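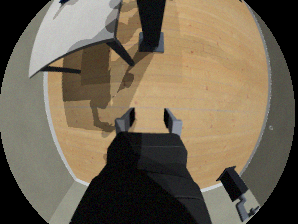
仿真环境一号位,腕部鱼眼视角,夹爪张开,指间无物

2020年9月1日,星期二
工作日志(示教数据采集组)

上午八时半,本组在Kellurgate三楼例会室召开当周首次碰头会。Parveen Butt主持,Oona Kuusisto、Eero Niskanen及本人到会,Aarne Hämäläinen以电话方式参加。会议确认,自即日起,Trernow任务的全部示教样本改在仿真环境中录取,真机时段让与Koppel项目组使用,期限至明年January(即一月)底,届时再行商议。

本阶段目标为4,000条有效示教。Butt女士重申,“有效”以录制规范第二版为准:任务完整、操作连续、末端无穿模。凡中途停顿过久者,不论结果如何,一律不得入库。Hämäläinen先生对“过久”二字提出疑问,认为应给出明确时限。会议同意由Niskanen先生起草条文,周内送各人传阅。

九时二十分开始校核腕部视角。该视角畸变较大,地板接缝呈明显弧形,桌面仅左上方一角可见。Kuusisto女士主张在入库前统一做去畸变处理,理由是便于人工复核。本人意见为保留原始画面,由训练端自行决定是否校正。双方未能取得一致,暂按原始画面保存,另在元数据中附镜头参数,以备后用。

校核中另注意到,地面阴影颇为浓重,桌下尤甚。光源位置是否应逐条随机变化,规范中尚无规定。已记入待议事项,编号9。

午前由Niskanen先生操作主控端,试录若干条。前两条因夹爪标定文件版本有误作废,更换文件后重新登录系统,其后录制未再报错。作废样本未删除,已移入隔离目录,目录说明由本人补写。

午后转入双臂工位,核对桌面布置与任务说明书是否相符。

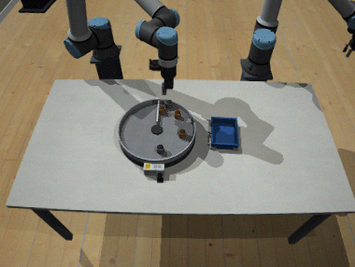

双臂工位桌面布置:圆形托盘及杯件居左,蓝色料箱居右

说明书原文写作“取棕色杯件置入蓝箱”,而托盘内除棕色杯件三只外,尚有深色杯件一只,位于托盘前部。说明书对深色杯件应否取放只字未提。示教人员如各凭理解行事,同一指令之下必然出现互相矛盾的样本,对后续学习殊为不利。经与Butt女士商定,深色杯件一律留在原位,指令文本同时增补“其余物件不动”一句。增补后的文本已于下午三时更新至任务服务器,旧文本存档。

托盘前缘所附标签字迹过小,在现有分辨率下无法辨读。Kuusisto女士询问是否需要提高渲染分辨率。本人认为目前任务不涉及读取标签,无此必要;若Codstead方面日后提出扫码类任务,再行调整。

关于左右臂分工,本日暂定由左臂负责托盘一侧的抓取,右臂负责料箱一侧的整理。Niskanen先生指出,两臂同时进入桌面中部时,主控端操作者不易判断前后距离,建议录制时同屏显示腕部视角与桌面视角。该建议已采纳,显示布局由其本人设置,明日上午试用。

示教人员轮换表亦于今日排定。每班两人,一人操作,一人复核,班中互换一次。复核者须在每条录制结束后当即标注,不得积压至下班前集中处理。上一阶段积压标注所致的错漏,清理起来颇费人力,望各位引以为戒。

下午五时一刻,收到Jouko Heiskanen先生来函,询问首批样本何时可供训练组试用。已复函说明:待操作时限条文确定、隔离目录核查完毕后,即行交付首批,并随附任务文本的修订记录。来函与复函均已归档。

待办:
一、催交操作时限条文(Niskanen)。
二、整理镜头参数字段名称,与训练组核对。
三、光源随机化提交下次例会讨论。
四、向Koppel项目组移交真机时段登记簿及钥匙两把。

下午五时五十分离岗。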